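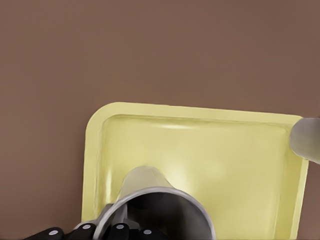 Trevley Automation Forum > Good Practice > Simulated trials

stundport_qa
Members are asked to comment on draft clause 5, which would require at least 20 simulated trials for each tray layout before a cell is released. Results are to be logged by layout.

pasaribu_desk
We support the clause. Our own log holds 368 trials, and most of the rejected ones involve contact with the tray rim.

Surkico-Safety
We do not agree. A fixed number rewards repetition. Ten trials with varied lighting and starting positions would serve better — the draft is silent on both.

stundport_qa
Noted. Please propose wording. Camera views should be filed with each log, as below.

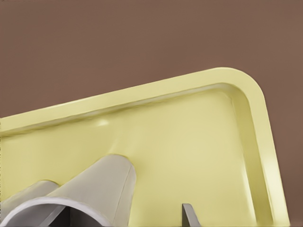
Simulated view, yellow tray with gray cylindrical forms.

pasaribu_desk
Variation may be added, but the minimum should stand. Auditors need a number they can check.

Surkico-Safety
Then state both. We will submit text in March.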